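Utensils and Small Wares Strand, Woltville Shared Kitchens
Progress report for the period to the end of July
Prepared for the Lehner Fund by Wendelin Hubmann

1. Where the work stands

The grant was given on the understanding that a shared kitchen which is easy to put in order will be kept in order. I said at the start that I had doubts about this, and the Fund was kind enough to give us the money anyway. After the first full period I still have the doubts, though in a narrower form than before.

The plan covers 11 kitchens in Woltville and the two Plarnolberg blocks. All of them have now been supplied with the basic set. I would ask the Fund not to read too much into that. Supplying a kitchen means that a box has been carried in and signed for. It says nothing about whether the contents have been unpacked, put where people can reach them, or used.

The supply side went better than I feared. Firkon delivered the last boxes in the second week of the month, later than agreed, and the delay cost us one round of visits. Their explanation was that the utensil packs and the drainers come from different stores and had to be brought together. I accept that, but it was also true when they quoted us a delivery date.

2. What was bought

Spending on small wares in the period was 1095 euros against the line agreed in the spring. That takes in the cooking and eating utensils, the draining baskets, a first lot of drawer dividers and the carriage. The dividers were a mistake. They were bought to a drawer width given to us by the building managers, and the drawers in the Plarnolberg kitchens are narrower. Lehner staff will remember that I asked for the drawers to be measured by one of our own people. Most of the dividers can be used in Woltville. The rest are in my office.

We bought chopsticks in quantity at the request of the residents, who had said in the spring survey that the kitchens had plenty of forks and never a pair of chopsticks that matched. There were 102 replies to that survey, and 64 of them raised eating utensils in one way or another. I take this as a fair sign of what people wanted to complain about that week. Whether it shows a lasting need is another matter, and I should like to see the same question asked again in winter before we buy more.

3. Setting out and sorting

The sorting work is the part of the strand I find hardest to report on, as it is slow and produces very little that can be put in a table. It consists of emptying whatever is in the drainers and drawers, laying it out on the worktop, deciding what stays, and putting it back in some order that a stranger could follow.

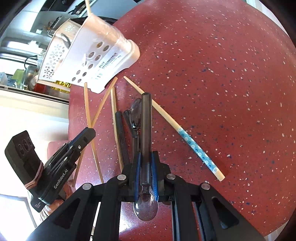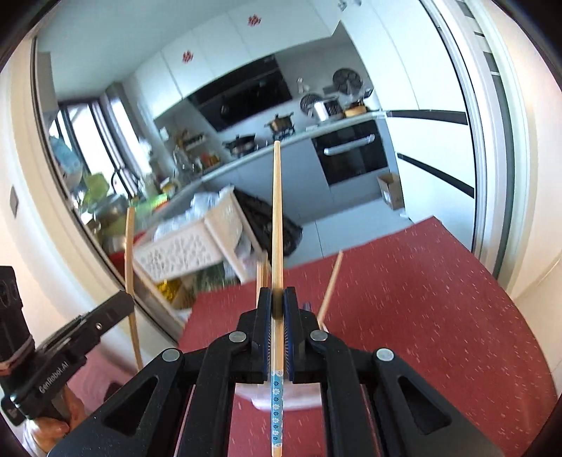 The utensils on the red worktop.

Mixed utensils are the weak point of the whole scheme. A drawer of plates looks after itself, more or less, but thin things of different lengths slide under one another and travel. Chopsticks are the worst. The plain pale ones are hard to tell apart once they are lying across each other, whereas the ones with the light blue pattern can be picked out from the far side of a kitchen, and I would now argue for buying patterned ones only, even at a slightly higher price. The smoky plastic spoons are a smaller worry. They have long handles and are easy enough to find, but they do not belong with anything else in the set and tend to be left to last.

The draining basket needs a note as well. It is white plastic with rows of oval holes and a cut-out flower pattern in the side, and in the first picture it still has its label along the front wall and clear wrapping round the upper rim. This is the sort of thing I mean when I say that delivered and ready are two separate conditions. I propose that from the next period a basket is only entered as supplied when the packaging has come off. It is a small rule and I expect some grumbling from the people who fill in the sheets.

A further question is whether chopsticks should live in the basket at all. The current instruction sheet says that they stand upright in the basket to drain and are then moved to the drawer. I have my doubts about the second half of that sentence. In my experience anything that has once been stood in a basket stays there. It might be wiser to give up the drawer and provide a tall pot, and I have asked Firkon for a price.

4. What has not been shown

The application promised that the kitchens would be "noticeably calmer". I did not write that phrase and I would not know how to measure it. We have had fewer messages about missing utensils than in the spring, but the kitchens are always quieter in summer, and I am not willing to claim the difference for the project.

I would also be careful with the favourable comments in the visit sheets. They were collected on a Tuesday morning, when the people in the kitchens were mostly those who have time to be there on a Tuesday morning. The evening users are the ones who leave things in the sink, and we have not spoken to enough of them.

5. Next period

Work on the drawers in Plarnolberg is on hold until we have our own measurements. The sorting will carry on in Woltville, one kitchen at a time, with a return visit to each after four weeks — without the return visit I do not see what we would be reporting. The instruction sheet is to be cut to a single side and hung at eye level by the sink.

I ask the Fund to agree to two things: that the unspent part of the divider money may be moved to tall pots if the Firkon price is reasonable, and that the second survey is put back to the winter. No extra money is requested. Receipts and the visit sheets are with the Lehner office.

Wendelin Hubmann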